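Reading time: 4 minutes

Handout 3: Why towns measure themselves badly

Last session we left Skuvton council deciding that its footpaths were "well used" on the grounds that the benches were worn. Please hold on to that thought, and to your own copy of the tables, as I have run out.
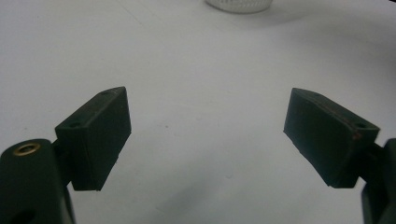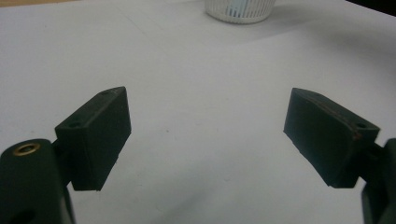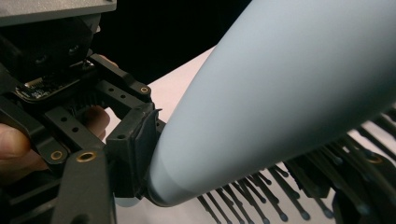
One reader of the earlier handout objected that worn benches are perfectly good evidence, and that a bench in Brenditz had told her more than any survey ever posted through her door. She has a point. A bench records sitting, though, and the council wanted to know about walking.

Take the Prilisholm figures. The town sent out 2290 forms asking residents how often they walked to the shops. It got 181 back, mostly from people who like walking and like forms. The report gave their answers as those of "the town", and a new path was laid on the strength of it, past no shops.

Terms you need:
Response rate: forms returned divided by forms sent. Work out Prilisholm's before June.
Proxy: something easy to measure, standing in for something that isn't.
Self-selection: see Prilisholm.

For next time, read the Nava report as far as the map. The map is upside down in the library copy and the legend is in the other volume.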